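Speaker notes: What the simulator told us, and what it didn't
Hustton internal tools day, 2022-11-29
Slot is 40 minutes with questions. Notes are for me, but I said I'd post them, so here they are with the swearing taken out.

Slide 1. Title

Say who I am and which team. Skip the company history, they work here.

Say early that I was against buying more simulation time last year and I'm still not fully for it. People should know where I'm coming from before I start showing numbers. I use the simulator every day. I complain about it every day as well.

Slide 2. The claim

Read the claim out slowly: "If the planner works in simulation, it is ready for the robot." This was in our own planning document. I may have been in the room when it was written.

Ask for hands: who has seen a plan pass in sim and fail on the real arm within the first hour? Wait. Don't fill the silence.

Slide 3. What we run

Keep this short, one minute at most.

Two-armed robot, simulated rooms, our own planner (Gendley) on top, perception from the Chae group underneath. Gendley takes a goal and a map of what's in the way and gives back joint paths for both arms. Chae gives it the map. The simulator stands in for the world and the cameras.

The bit people forget: when we test in simulation we are testing three programs and the glue between them, and the glue is where most of my year went.

Slide 4. The headline number

1297 simulated runs in October. 78 failed outright.

Let them enjoy it for a second. Then say that I don't trust it.

A failed run in our logs means the planner gave up or an arm hit something the simulator knew about. It doesn't count a run where the arm got there by a silly route. It doesn't count a run where both arms finished but the second sat waiting for the first for most of the job. Until the middle of October it didn't count a run where the logging process died either, as no result was written and the script read no result as fine.

Someone will ask how many of those there were. I can't say. The logs that would tell me are the ones that weren't written.

Slide 5. Going through the 78

I read all of them by hand. Took far longer than it should have. I'd recommend it to anyone who owns a dashboard.

17 were real planner faults. Both arms wanted the same bit of space, neither had a rule for giving way, and the planner went round in circles until the timer ran out. Good bugs. Fixed now, or at least fixed for those cases.

The rest were a mixture. Maps arriving late. A room file with a door whose collision shape was wider than the door. The robot's own body showing up in the obstacle map, so the planner thought it was standing inside a wall. I'll come back to that one.

If pushed on the split: I didn't sort the rest any further for this talk because several had two causes and I'd be making the categories up.

Slide 6. Tilt

This is the section I care about, so slow down.

The view camera in our sim can end up at a steep angle to the room. Walls lean, floor runs off on a diagonal. To a person it's obvious within a second what's going on. You know which part is floor. The software has no such idea unless somebody gives it the camera pose, and gives it the right one, stamped with the right time.

We had a version of the map builder that assumed the camera was close to level. It was a comment in the code, a single line, with no check behind it. With a level camera it gave lovely maps. With a steep one it took a piece of floor and filed it under wall, and the planner then refused to move an arm through perfectly free space.

You would think that shows up as a failure. Mostly it didn't. The planner found a longer way round and the run passed.

Pause here. Say it again if they look sleepy: the run passed.

Slide 7. Seeing yourself

Back to the robot's body in the map.

The robot sees a good deal of itself. Large smooth shell, shiny, close to the camera. We remove it with a mask worked out from the joint positions and the robot model. Sounds solved. Then:

- the mask comes from the model, and the model is whatever version was checked in when that branch was made
- the joint positions and the camera image have separate clocks
- highlights on a glossy surface move when the camera moves, and the depth estimate doesn't always enjoy that

On the last point, be careful. Our simulator can give perfect depth straight from the renderer, and for most of the year that is what we used. Perfect depth has no trouble with shiny shells. We only began seeing the problem when we switched to depth estimated from the pictures, as the real robot has to. The pass rate went down and I had to explain in a meeting why making the test harder was good news.

Shadows are the same sort of story. A gripper throws a grey patch on a grey floor. Perfect depth says flat floor. Estimated depth sometimes says small bump. A planner being cautious about a bump that isn't there is a planner doing its job with bad information, and I'd like us to stop filing those under planner.

Slide 8. Two grippers, two sizes

One gripper near the camera looks big, the other further off looks small, and against a pale floor you may get little more than its outline. The Chae tracker at one point dropped the far one whenever it covered too few pixels. A reasonable rule for clutter. A poor rule for half of your own hardware.

The fix was dull. The tracker now gets told where both grippers ought to be and has to say if it disagrees. Disagreements go in the log. I read the log. Some of the disagreements are the tracker being right and the kinematics being stale, and I find that more worrying than the other way about.

Slide 9. Pretty rooms

I'll get grumbles for this one.

We spent money on nicer rooms. Tiles, wooden window frames, doors with little panes of glass in them. The argument was that realistic rooms give realistic tests. Partly true. Glass did catch us out, and a tiled wall is a fair test for anything that matches patterns, as one tile looks much like the next and the matcher will happily be off by one.

But the rooms look convincing well before they behave convincingly. Ask what the handle on a drawer weighs. Ask how stiff the runner is. In our files most of those values are the default. I've watched people nod at a demo because the light on the floor looked right, in a run where the contact model was the one that came out of the box.

Suggestion: every room file should list which physical values somebody measured and which nobody touched. We tried this on the Perkico rooms. The list of measured values was short enough to read out loud. I won't, we have a slot to keep to.

Slide 10. What we changed

Go through at normal speed.

No result is now a failure. Should always have been.

We store path length and waiting time for each arm with every run and compare them with the last good run of the same task. A pass that got much longer gets looked at by a human.

The map builder refuses to start without a camera pose. It used to guess. People complained for a fortnight.

We have a set of 117 nasty starts: steep views, one arm near the camera, targets beside doors and cabinets. They run every night on estimated depth. I chose most of them by hand, which means they cover what I've already been bitten by. Treat them as a memory of old trouble. They say very little about new trouble.

Slide 11. What I still don't believe

I don't believe our sim pass rate predicts the real pass rate. We have never plotted one against the other with enough real runs to mean anything. Until we do, please leave the two numbers off the same chart.

I don't believe "more runs" is a plan. October had plenty, and the useful part was an afternoon's worth of reading, spread over far too many afternoons.

I do believe it's good for finding stupid mistakes cheaply. Most of ours are stupid mistakes, mine included, so that's worth paying for. It's a smaller claim than the one on slide 2.

Slide 12. Asks

Real arm time, booked in advance, for replaying the nasty starts. Even a few of them.

Someone from Chae to share the clock problem with us. It sits between two teams and has been "nearly done" since before the summer.

Agreement on what the word "failed" means, in writing, in one place.

Questions I expect

Why not use the perfect depth for planner tests and keep perception separate? We do, for unit tests. Fine there. The trouble starts when those results get quoted as if the whole system had been tested.

Can the rooms be made randomly? Yes, and the random ones are less tidy than ours, which I like. They also put cabinets in places no cabinet would go, so somebody has to read the failures.

Does Gendley handle a moving base? Not properly. It assumes the base is still while the arms move. Don't get drawn into dates.

Slide 13. Leave up during questions

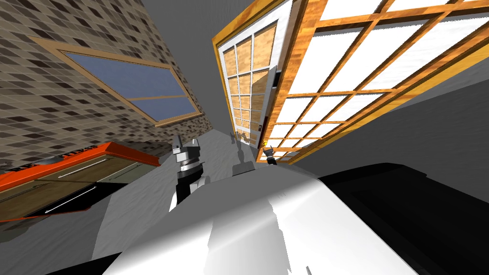
Simulated room at a steep camera tilt, with both grippers and part of the robot's own body in view.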